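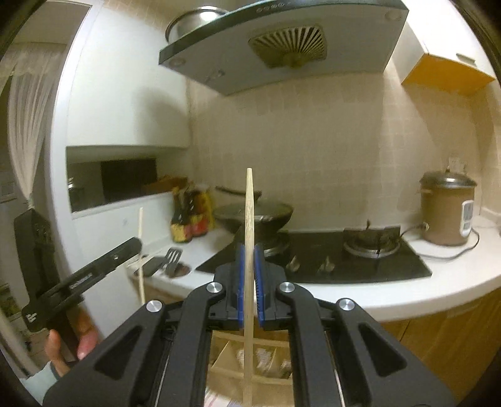
Notes on Moving a Recipe Collection Out of the Kitchen Drawer

Posted in September. Filed under: Household Records

Readers of this blog will recall that the spring entries dealt with letters and tax papers. The present entry concerns recipes, a class of household record that receives very little care and a great deal of use. The collection in question was started by my grandmother in Drustinau, continued by my mother in Allosberg, and has been in my keeping for the past eleven years. It consists of 400 cards, a quantity of newspaper clippings, and two school notebooks with the covers missing.

The first decision was whether to keep the original order. My grandmother filed by season and my mother filed by course, and the two systems had been merged at some point by a person in a hurry. Plum dumplings appeared under both Autumn and Desserts, in slightly different versions, and a third version was found under Fish. It was decided to keep each card with its original writer and to prepare a separate index by dish. This took most of July.

Cards were sorted by handwriting first. My grandmother wrote in pencil until she was well past fifty, and many of her cards have faded to the point where a strong side light is needed to read them. My mother used whatever was near the telephone, including green felt-tip. Cards that could not be assigned to either of them were placed in a third group marked Unknown, which now holds 31 recipes. Two of these are certainly from a neighbor, as they call for lard in amounts that my family never permitted.

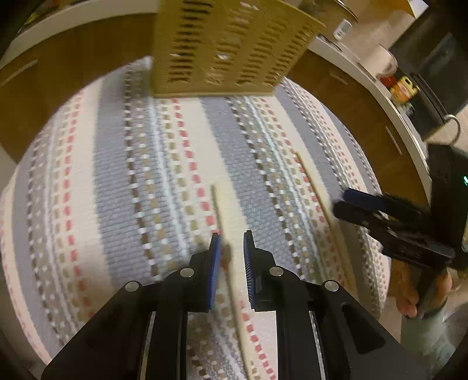 The second decision concerned copies. Scanning was done at 300 dots per inch for the first batch, and the results were poor for the pencil cards. They were scanned again at a higher setting, front and back. The backs should not be skipped. Several carry shopping lists, a phone number with only five digits, and in one case the first half of a poppy seed roll whose second half is on the back of a different card.

File names follow a plain pattern: writer, dish, and card number. I had first intended to include the year, but very few cards are dated and I did not wish to record guesses as facts. Where a date can be worked out from a clipping pasted to the card, it is given in the index under Remarks.

Storage was the only real expense. The cards are now kept in two archival boxes of the Grelleo type, which are deep enough for the larger clippings if these are laid flat. The former container, a biscuit tin, had begun to rust along the seam and has been retired to the garage. The boxes are on a shelf in the hall closet, well away from the stove.

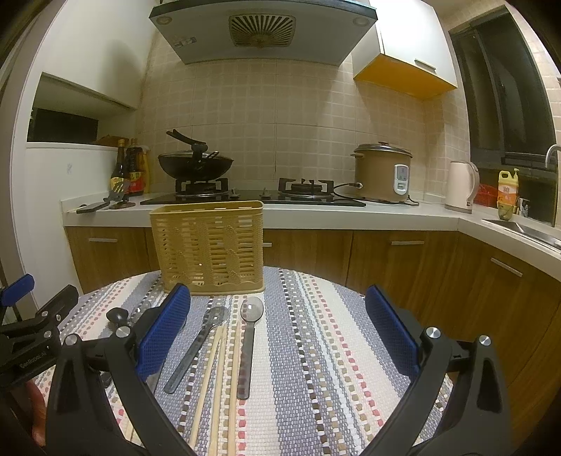 Some questions remain open. Measurements are the most difficult of them. My grandmother's "small cup" has been tested against four candidates in the family cupboard, and the results for her walnut cake were acceptable with two of them. Oven temperatures are given as slow, good, or strong. The index repeats her words exactly and offers a suggested temperature in brackets, so that a later reader may disagree.

There is also the matter of a herb which she calls Geum. This is the botanical name for avens, and its root was once used in place of cloves. It is listed in her apple preserve and nowhere else. I have not yet made the preserve with it, and would be glad to hear from any reader who has.

Printed copies of the index will be sent to both branches of the family before the winter. Relatives who hold further cards are asked to send scans of both sides and to keep the originals where they are.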